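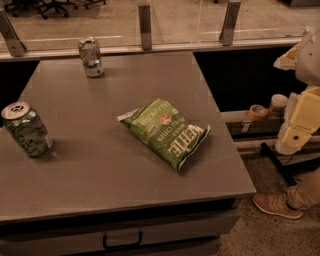
Will cans and snack bags mark up a matte gray tabletop?

Posted by Miloslav Gajdoš, 03/08/2025

We have a gray table with a matte top and a drawer underneath, the kind with a black pull handle, and it has turned into the place where everyone drops their drinks and chips. Usually it's a couple of soda cans and a bag of Kettle Brand jalapeño, left out until somebody wants the table for something else.

The shop that sold it to us (Jurker, paid 131 for it) says a matte finish "must be protected at all times" and wants me to buy their Mullerine surface cream, two coats, then another coat every month. I have my doubts. It's a table. If it can't take a soda can I don't know what it's for. But there are a couple of faint circles near the back that I can't get off with a dry cloth, and now my wife thinks the shop was right.

So is the cream worth it, or is this like the extended warranty on a toaster? Also, does the grease from chips do anything to a surface like this? The bags mostly stay shut until people sit down, but you know how that goes. I'd like to hear from people who have had a matte table for longer than a few weeks.

Hemant Awasthi

I'd want to know what the top is made of before putting any cream on it. Did the shop tell you? If they sell one jar for painted, laminate and real wood tops all at once, I wouldn't believe much of what's on the label. Those are different surfaces and they don't all need the same thing. A sealed top won't soak up a cream, so it just sits there and collects dust, and on a matte finish you end up with shiny patches where people rest their arms. I did that to a desk with a different brand and it took me six evenings to get it even again.

For the circles, a dry cloth won't do much if it's dried soda. Soda leaves sugar behind. Use warm water with one drop of dish soap on a soft cloth, leave it sitting on the mark for a minute, wipe, then dry it. Try it near the back corner first. If the circle is still there after two goes, it may be in the finish, and then I'd stop, and I certainly wouldn't scrub. Those white foam erasers are fine sandpaper, whatever the box says, and they will polish a matte top.

Chip grease comes off with the same soap. Closed bags don't do anything. Crumbs are worse than grease in my opinion – salt and a heavy elbow will scratch most things. Brush them off before you wipe.

Coasters work too, if anyone in your house uses them. Mine don't.

Lu

we have the Flarari mat on ours and its fine, just wipe it. dont know about the cream

Miloslav Gajdoš

Thanks both. I called Jurker and asked what the top is made of and the man said "composite," then when I asked composite of what he said he would check. Still waiting. The soapy water took off one circle completely and the other one is fainter, so I'm not buying the cream for now. Lu, does the mat leave any mark of its own if it stays down all summer? I had one go sticky on me in August once and that was worse than the cans.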